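The Room at the End of the Hall

My aunt kept a guest room the way other people keep a good coat, brushed and hanging ready, and I have never managed it. Ours is where things land. Still, with company coming in August, I made a pot of coffee and went in to see what could be done in a morning.
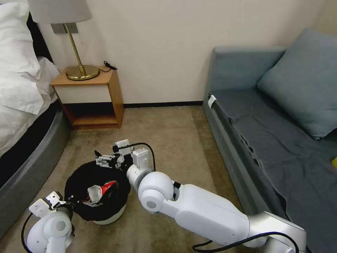
I like to begin with the bed, mostly for my own morale. White bedding forgives a great deal — a good shake, a plump of the pillow, and you feel you've gotten somewhere. The little honey-colored nightstand needs only a cloth, and I always do the brass foot of the lamp last, as a treat.

The sofa is another matter. A blue-gray sofa with a throw over the seat will collect whatever you carry in: the packing tape, the phone, the charger you were hunting for at breakfast.

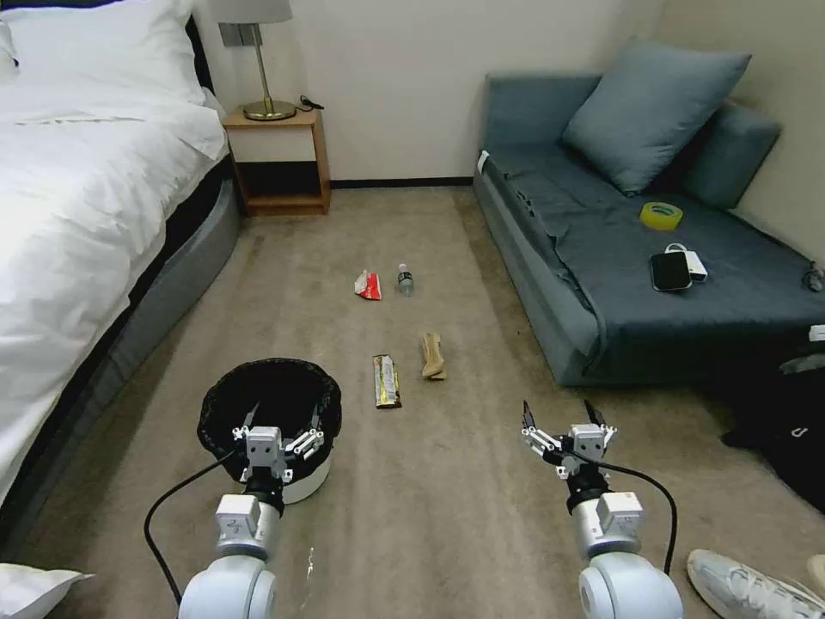

Bendik Fjeld, who rents out two rooms above the bakery in Kvam, once told me he never folds a thing until the seat is clear. I've come around to his way. Throw off, shake it out the window, throw back on, cushions last.

Then there's the floor, which I do on my knees with the bin beside me. 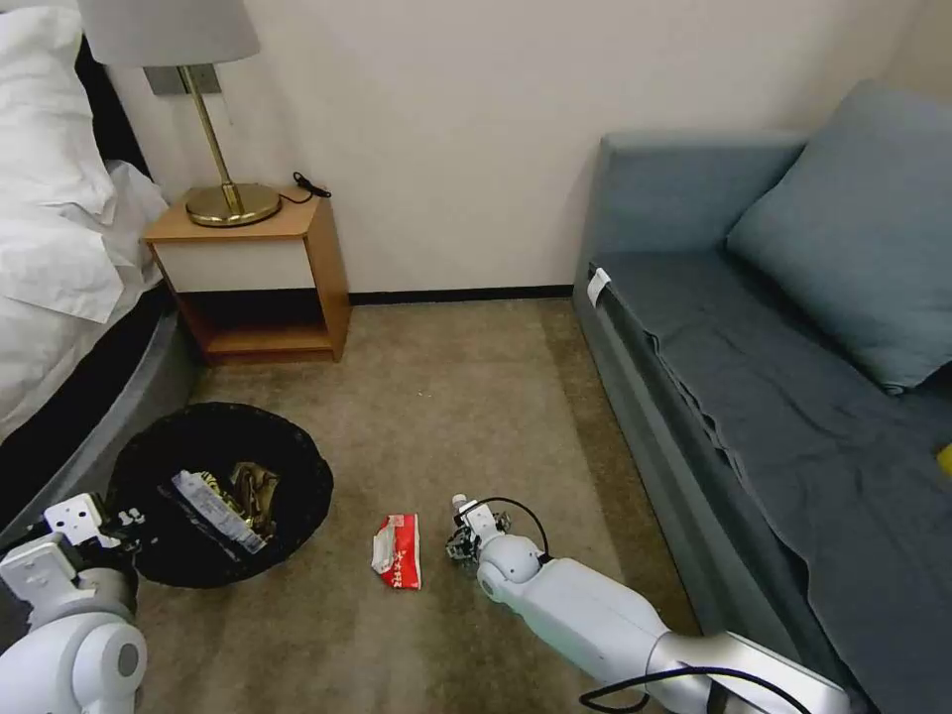
Wrappers are the worst of it in our house (we are a family of snackers, I'm afraid), and beige carpet hides crumbs until the sun gets low. I vacuum toward the door, open the window, and go see whether there's any coffee left.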